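Parallel gripper or angular gripper for pulling CPUs out of old servers?

Asked by Yanti Osman, February 23, 2023

We strip retired servers at Clellness and I'm trying out two grippers for taking the processors off the boards. One is the Skangate parallel, 50 mm stroke. The other is a Wattimena with linkage fingers. Same arm and same wrist camera for both. The parallel one is easier to program but the jaws are wide and they hit the socket frame before they get to the chip. The linkage one gets in between, but the tips swing in an arc as they close, so the chip wants to turn. Which would you stay with? I have 400 boards to do by August.

skumgate_fan

Parallel. Always parallel. Get narrower jaws made.

rackpuller23

I ran both types for a year and ended up on the linkage one for socket work. A few things that helped:

Grip the edges of the lid or the substrate, never the face. Start at low force and go up in small steps.

The arc can be worked out. Measure tip height fully open and at chip width, then have the arm move by the difference while the fingers close. Your controller should let you blend the two moves. If it doesn't, do it in four or five short steps.

Keep the camera at the wrist. I tried an overhead one and the gripper body blocked the socket every time.

Check the angle before you lift. If the chip sits crooked against the frame, open up and regrip. Don't pull.

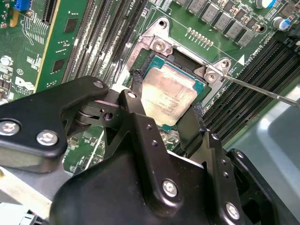 Linkage fingers on a processor in a Dell board. The chip is at an angle in the socket opening.

For narrow jaws on the parallel gripper I was quoted 2180 for a set, so I never tested that.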